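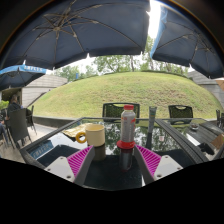

We lost half of our members after the third episode, and I am fairly sure it was the spoilers, one organizer wrote to the Bulham Screen Library in November. The same concern appears in many of the reports we receive from viewing groups. The guidance on this page has been revised accordingly. It applies to any group that follows a current television series together and meets to discuss it, whether or not the members watch each episode in the same room.

How to Run a Viewing Group for a Current Series

Before you begin

You will need a series, a regular meeting time, and a group of up to 10 people. Larger groups are welcome to register but should plan to divide into two for discussion. Each member who watches at home must have lawful access to the series. Library accounts do not include a personal subscription to Cotero or to any other streaming service.

The example used on this page is Bakilana, a mystery drama with 8 episodes in its first season. The steps are the same for comedies, documentaries and returning shows.

Step 1. Choose the series

Ask each member to suggest one title and to state the number of episodes, the usual running time and the content rating. Vote only after everyone has had a chance to read the list. Members who do not wish to watch violent or explicit material should be able to say so at this stage without giving a reason.

Check the release pattern before you settle on a title. A series released one episode at a time gives the group a natural schedule. When a full season arrives on the same day, the group must set its own pace and keep to it. Most groups manage one episode a week in the first month and two a week after that.

Step 2. Register the group

Complete Form 3215 and return it to the information desk, or submit it through Malex, the library's booking system. One member must be named as the contact. Registered groups may borrow discussion packs, printed episode guides and, where the library holds them, earlier seasons on disc.

Registration does not give permission to show a series to the public. If you intend to screen an episode for anyone outside the group, contact the information desk first – the license terms differ from one title to the next.

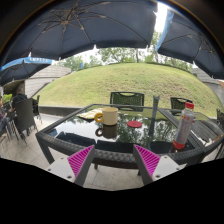
Step 3. Agree on a spoiler rule

The spoiler rule should be written down and sent to every member before the first episode. It should state which episodes may be discussed, from what time, and in which places. In our Bakilana example, members agree to watch by 9 p.m. on Thursday and to post nothing about the episode in the group chat before then. Trailers, cast interviews and leaked material need their own line in the rule, as members often disagree on whether these count. At the meeting, any member who has read ahead or seen preview footage should say so and hold back predictions. Some groups collect predictions on folded slips and draw them one at a time; an ordinary mug set on the table, like the cream one with the yellow handle, is large enough for the purpose. Slips may be unsigned.

Step 4. Prepare for the discussion

The discussion leader should change from week to week. The leader's duties are as follows:

Watch the episode twice if time allows.
Write a summary of no more than one page.
Prepare a few open questions about character, plot and setting.
Note any point on which the episode departs from its source, if it has one.

Members who missed the episode may attend – they should be told plainly that the ending will be discussed.

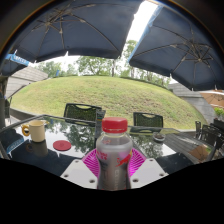 Step 5. Hold the meeting

Begin with the summary and correct any errors in it. Then allow each member one short comment before general discussion opens. The leader should keep the talk to the episode in question for the first half of the meeting. Theories about the rest of the season can follow.

Phones should be put away during discussion, except where a clip is being checked. Disagreement over a performance or a plot turn is to be expected, and the leader does not need to resolve it.

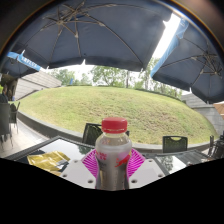

Step 6. Close the season

The meeting after the final episode usually runs longer than the others, so allow at least one extra half hour when you book. Return to the earliest predictions and read them aloud. Members may wish to bring refreshments, and simple items are best: a drink in a bottle with a screw cap, or a wrapped snack such as the one in the gold and yellow packet, can be shared out without interrupting the talk. Wrappers must be cleared before the group leaves any library space.

Within two weeks, the contact should return all borrowed packs and discs and complete the season report in Malex. The report asks for the title, the number of meetings held and any changes made to the spoiler rule. Groups that plan to continue with a second season do not need to register again unless the contact has changed.

Related pages

Borrowing discussion packs
Screening license questions
Starting a film group at the Bulham Screen Library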